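Chapter 3
Why Heat Spreads Out

Drop an ice cube into a cup of tea and you already know the ending. The ice shrinks, the tea cools, and after a while the whole cup sits at one temperature. You have never seen lukewarm tea gather itself back into hot tea with an ice cube bobbing on top, and you never will! Yet energy would be perfectly well conserved if it did. So what forbids it?

That question kept me awake as a student, and I still think it is one of the best in all of physics. Kenta Katayama, who taught me the subject at Clavport, liked to set it on the first morning and then refuse to answer it until October. 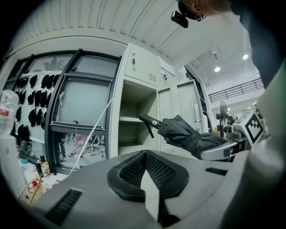 Heat is energy on the move between things at different temperatures, and it always has a direction. Left alone, it flows from the warmer body to the cooler one. The rate depends a great deal on what lies between them (a metal spoon in soup warms up far faster than a wooden one). A hand in a black glove, closed around a handle, is a lovely small case to think about: if the handle is cooler than the skin, energy passes from skin to glove and from glove to handle, and the glove slows the whole business down. Swap the temperatures and the flow reverses.

To see why, we have to count arrangements. Imagine 700 units of energy shared between two blocks. There are a few ways to pile nearly all of it into one block, and a staggering number of ways to share it out. We will do the counting by hand for tiny blocks first, then let the numbers grow to 2000 units and watch the lopsided cases all but vanish.

Keep a pencil nearby. Problem 3.1 starts with just two atoms.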